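Erkileck Hand-Held Gripper Kit – Set-Up Guide
Section 6: Preparing a shared workstation

6.1 Scope

This section applies to every Erkileck kit used at a table where two or more operators work, or where an operator works beside other equipment. Sites that follow the Jivberg floor rules shall apply whichever requirement is stricter.

6.2 Before picking up the grippers

1. Check that the table is stable and does not rock when leaned on.
2. Place only the task objects listed on the session sheet. Return everything else to the shelf.
3. Inspect the marker cube on each gripper. Replace any cube with a scratched, lifted or dirty face.
4. Open and close each gripper 6 times by hand. The jaws must travel the full stroke without sticking.
5. Route all cables before the operator puts on any gear.

CAUTION: Do not use a kettle filled with hot water as a task object. Water, if the task calls for it, must be cold and no more than 200 ml.

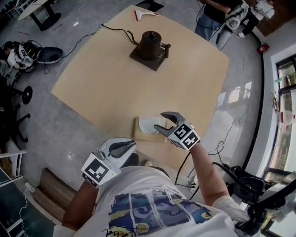 Cable routing is the most common finding in site audits. Appliance cords count as cables even when the appliance is never switched on. A kettle cord that crosses the tabletop and drops to the floor on the far side can be caught by a sleeve or a gripper jaw, so the cord must be inside the marked work area or fully outside it. Loose cables on the floor fall under the same rule: secure them, or move them out of any place where an operator stands or steps back.

6.3 Spacing between operators

1. Assign each operator one side of the table. Sides are not traded during a take.
2. Keep a clear gap of 70 cm between the elbows of neighboring operators.
3. With arms extended, opposing grippers must not be able to touch. If they can, use a larger table or reduce the task area.
4. Anyone not taking part stays behind the operators and does not reach over the table.

NOTE: Operators wearing head-mounted gear have a reduced side view. Speak before approaching them. 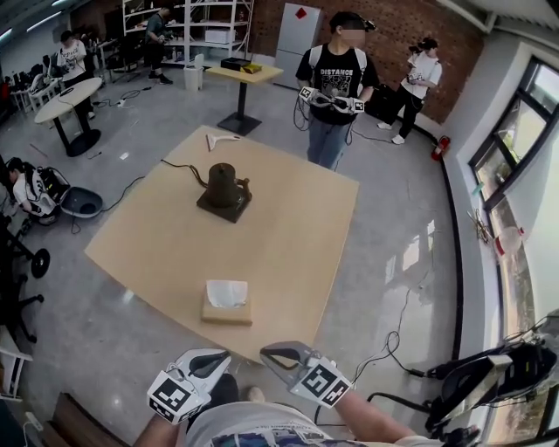 Figure 6-2. Two operators with gripper pairs at one table.

6.4 Marker visibility

The tracking software needs an unobstructed view of at least one face of each cube. Sleeves, straps and slack cable are the usual causes of a lost marker.

1. Push long sleeves above the wrist.
2. Leave enough slack for full arm travel – no more – and clip the rest to the harness.
3. Hold both grippers at chest height until the status light is steady.
4. Start the take. If tracking drops, stop and return to step 3.
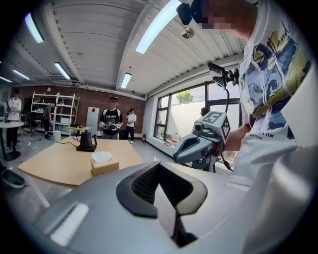 One field note returned from Clullport asks that step 3 be repeated after every break, even a short one, on the grounds that operators tend to shift their grip when they set the tools down. The request has been adopted. Repeat step 3 after any pause in which a gripper leaves the hand.

6.5 Stopping a take

1. Any person in the room may call a stop. No reason is required.
2. On a stop call, open the jaws if it is safe to do so, then hold still.
3. Do not try to catch a falling object with a gripper.
4. The session lead clears the table and records the stop in the Zou log.

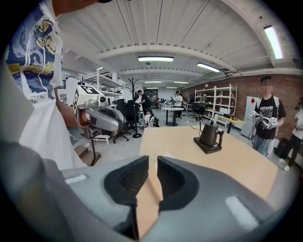

The log entry must give the time of day, the table number and the task step at which the stop was called. Takes that end in a stop are kept, marked as incomplete and excluded from the session count. Do not delete them at the station.

6.6 Service interval

Jaw pads are rated for 3,000 closures. Replace them as a pair, on both grippers of the kit, and repeat the checks in 6.2 before the next session. Worn pads go back to the Erkileck service desk in the return bag supplied with the kit.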